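Crumb too tight on small rolls at 40% whole wheat

kaan_t
Moved my roll recipe from all white to 40 percent whole wheat in April and the crumb closed up. Flour is 496 g total for a batch of 8, milk and water mixed, a little butter. Bulk is at room temperature until it looks doubled, then shape, proof, bake. Crust is fine. Inside is dense near the bottom and the rolls come out squat. The white version under the same schedule had no such problem. I have not changed the yeast.

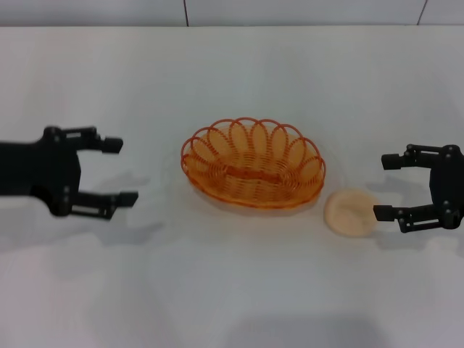
Oven is a Kemlow countertop unit, top and bottom elements, no fan. I preheat it fully and check with a separate thermometer. What I want to know is whether to raise hydration first or lengthen the bulk. I would prefer to change one variable at a time.

vfogh
Hydration first. Bran takes up water slowly and keeps taking it up after mixing, so dough that feels right at the start is stiff by shaping. Add water in small steps and write down the weight each time. Also soak the whole wheat portion in all of the liquid before adding yeast and salt. Half an hour is enough.

Ravindran M
Disagree on the order. Dense at the bottom with a normal crust reads as underproofed or as weak bottom heat. Before touching the formula I would do a poke test on the shaped rolls and bake one tray later than the other. Same dough, two proof times. That isolates it.

vfogh
Underproofed rolls usually tear at the side. He didn't report tearing.

Ravindran M
Usually, with white flour. With this much bran the skin is weaker and the tear can be small or absent. I ran the same blend for a winter and saw both.

kaan_t
No tearing. Dough was stiff at shaping, I will say that. It resisted rounding and the seams did not want to close.

Nermin_S
Stiff at shaping with open seams is a water problem. What does your liquid come to, and are you counting the milk as all water? Milk is not all water. If you copied the number from the white recipe you are short twice.

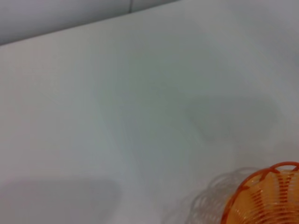 Seven minutes of mixing is also on the low side for an enriched dough with butter in from the start. Hold the butter back until the dough is smooth, then add it in pieces.

kaan_t
I did count milk as water. Mixing is seven minutes in the Anow on second speed, yes, same as in my other thread. Plan: soak the whole wheat, correct for milk, butter last.

Ravindran M
That is three variables.

kaan_t
Fair. Soak and water correction together, butter stays as it was. I will split the shaped rolls over two proof times as you described.

ataberk
Weigh the shaped pieces too. Uneven rolls on one tray make every result hard to read.

kaan_t
Second batch done. Softer dough, seams closed, crumb more open. Bottom still slightly tighter than the top. Longer proof gave a little more height and a flatter shape.

Ravindran M
Then the remaining part is bottom heat. Preheat a heavy tray – steel if you have it – and load onto that.

3 comments

hearthnotes: Same result here with the soak. I left the butter alone as well.

V. Larkin: Would this carry over to rye? My guess is no.

vfogh: It does not. Rye needs its own thread.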